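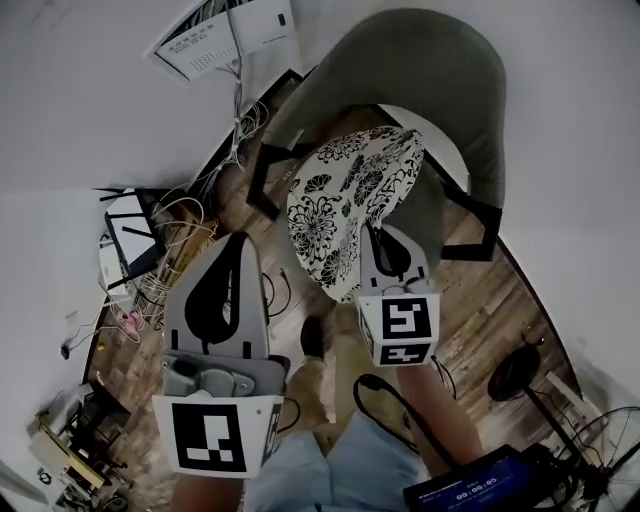 Serkerley, 14th February

I did my parts check on the old Deris hatchback this morning, before handing over any money, and I typed up my list with comments in case you're buying used too.

Wiper blades - FAIL. Both split at the ends. Cheap fix, so I didn't fuss over it.

Headlight, left - OK. A bit cloudy, but all the tabs are there. I always check the tabs first now (ask me about the last one!).

Headlight, right - OK, but it's a replacement from Hajdu and the screws don't match.

Battery - PASS. Terminals clean, clamp tight, no bulging on the sides.

Brake pads, front - MONITOR. Plenty left on one side and less on the other, which makes me think a caliper is sticking. I'll have the wheels off again in April.

Brake pads, rear - PASS.

Tires - 2 need replacing. The front pair has cracks in the sidewall, and I don't care how much tread is left when I see that.

Alternator - PASS, with a note. The seller got it from the Stusness yard and still had the slip. Part number matched, belt was snug, no squeal on a cold start.

Seat belts - PASS. Pull every one all the way out and let it go. The rear middle one was slow, but it got there.

Spare and jack - FAIL. Spare was fine, jack missing. Grr.

Asking price was 1,539 and I'd told myself 1,000 was my limit with tires to buy. We're still talking. I've left the horn and the heater blank on my sheet and will do them on the second visit.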